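Javeto, the bakery on Sturkeck Road, has confirmed it will take over the old shoe repair shop next door and add a sit-down cafe. Owner Ashok Rana hopes to have it open in November, with soup and sandwiches at lunch and coffee from 7 a.m.
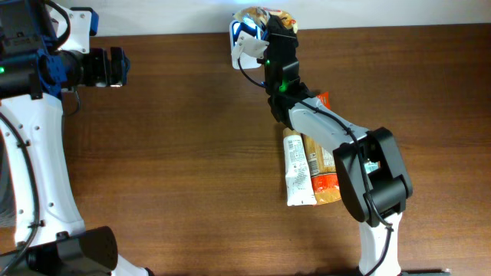
Rana signed the lease for 929 Sturkeck Road last month. The cafe will keep the bakery's hours and seat people at brown wooden tables with the grain left showing, like the one in the photo, against pale walls. Awasthi, the grocery two doors up, will supply the produce.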